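Skellham Hall – Interior Safety Checklist, Ground Floor
Date: 1/11/26
Inspected by: Florante Marquez
Present: Madhu Awasthi (building office)
Last full inspection: April

Ratings are OK, Monitor, Repair or N/A. Comments are required for anything other than OK.

ENTRANCE AND CORRIDOR

Front door closer – Repair
Door slams from half open. Closing speed screw is at its limit. Replace the closer.

Entrance mat – OK

Exit sign over front door – OK
Lit on mains and on battery test.

Corridor lighting – Monitor
Fixture outside the office flickers for a minute after switch-on. New tube requested from Satish Bhatia.

Corridor kept clear – Repair
Folding chairs stacked against the wall by the rear exit again. Same comment in April. Madhu to have them moved to the store and a sign put up. Reinspect within 5 days.

FIRE SAFETY

Extinguishers, tags current – OK
The one by the kitchen hangs on a loose bracket. Tightened during the visit.

Smoke detectors – OK
All sounded on test.

Fire door, kitchen to corridor – Repair
Bottom seal is torn on the hinge side and the door does not latch unless pushed. Tyagi quoted for this door last year and the quote has lapsed. Ask for a new one.

Evacuation plan posted – Monitor
Plan by the front door still shows the old office layout. Exits are correct. Reprint when the office wall is finished.

KITCHEN

Range hood filter – Repair
Heavy grease. Clean before the next booking that uses the range.

Outlets near sink – OK
GFCI tripped and reset normally.

Hot water at tap – OK

Floor – Monitor
Vinyl lifting at the back door threshold. Taped for now. Tape will not last the winter.

STORE ROOM

Shelving fixed to wall – OK

Load on top shelf – Repair
Paint cans and a box of floor tile on the top shelf. Move to floor level. Nothing heavy above shoulder height.

Cleaning products labeled – Monitor
One spray bottle with no label. Contents not known. Thrown out.

Space heater – N/A
The 2000 watt heater listed in April has been removed.

ROOM 2

Windows open and lock – OK

Tables – Monitor
Check for wobble, splinters and loose edges. One folding table has a bent leg brace. Taken out of use and tagged. 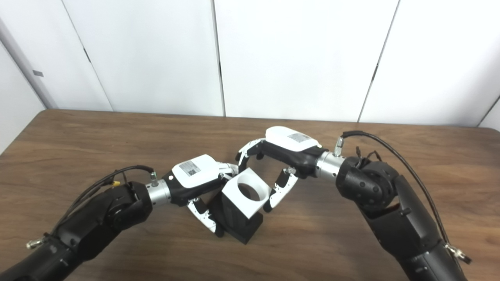 Room 2, wood-grain tabletop.

Ceiling tiles – Monitor
Brown stain near the window, dry to the touch. Deepak Bhardwaj to look at the roof flashing.

Radiator cover – OK

SIGN-OFF

Repair items go to Jyoti Agarwal for pricing. Anything over 700 dollars needs her approval before work is ordered. The fire door comes first, then the corridor.

Copy to: building office, maintenance binder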